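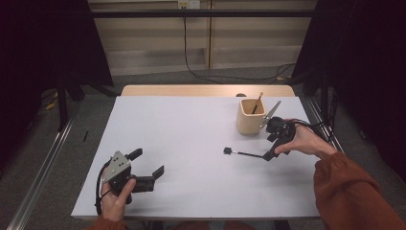
About Lomholm

We sell pen cups, desk trays and plain tabletops. We have read a lot of other companies' "about" pages, and most of them promise that if you buy a tray you will think more clearly. We doubt it. A tray holds paper. If your work is going badly, it will go badly next to a tray.

Lomholm was started by Isla Halliday, who spent years fitting out offices for other people and came away with a low opinion of desk accessories. She watched companies order matching sets for every employee, and on return visits she found the letter rack full of takeout menus and the little dish for paper clips full of coins. The pen cup was usually the one piece still doing its job. So the pen cup is where we began, and it is still most of what we sell.

What we make

The Tipoki is our pen cup. It is a rounded cylinder in light beige wood with a smooth matte finish. People write to ask why there are no compartments. We tried compartments. The small one ended up holding a dead battery and a key to something. The cup now has one opening, and you can put pens in it.

The Rotitz is a white tabletop panel made to sit on a table you already own. We won't claim that white helps you focus. We've seen that claim on other sites and have never found the study behind it. It's easier to spot a dropped screw or a pencil on a pale surface, and a white top shows coffee rings faster than a brown one does, which you may count for or against it. The panel comes in two halves so it will fit through an ordinary door, and there is a faint seam where they meet. Please don't order one expecting no seam. We would only have to take it back.

We also carry a low tray. It's fine.

How we decide what to sell

Everything goes on a working desk before it goes on this site, and it stays there until March at the earliest, whatever time of year it arrived. That is long enough for the newness to wear off. If the thing has been pushed to the back or moved to a windowsill by then, we drop it. This has cost us a cable box, two kinds of pen roll and a phone stand we had already paid to have photographed.

Our first run of Tipoki cups was 100, and Isla thought it was too many. The current run is 1000. We don't make larger runs to bring the price down – we were once quoted for 3000 and the saving was less than the storage.

On "natural" and other words

You will see wooden things described as natural, honest or mindful. We use "wooden." Wood moves a little with the seasons and it marks if you leave something wet on it. We like it anyway. Wipe it with a cloth that's barely damp and skip the special oil, including the one Trondo used to sell through this site on our behalf. We stopped stocking it after trying it side by side with nothing at all and failing to tell the two apart.

Should you buy one?

Possibly not. If you have a mug with a chipped rim, put your pens in that for a few weeks and see whether you mind. Plenty of people don't, and a few have written to tell us so. We do get the occasional order from them later – usually a tabletop.

If you do buy something and it ends up on the windowsill, send it back with a note saying what went in it. We keep the notes, and we read them before changing anything.

Filed under: Our Company, Desks & Tabletops
634 shares | 9 comments

Contact us | Shipping & returns | © Lomholm | Back to top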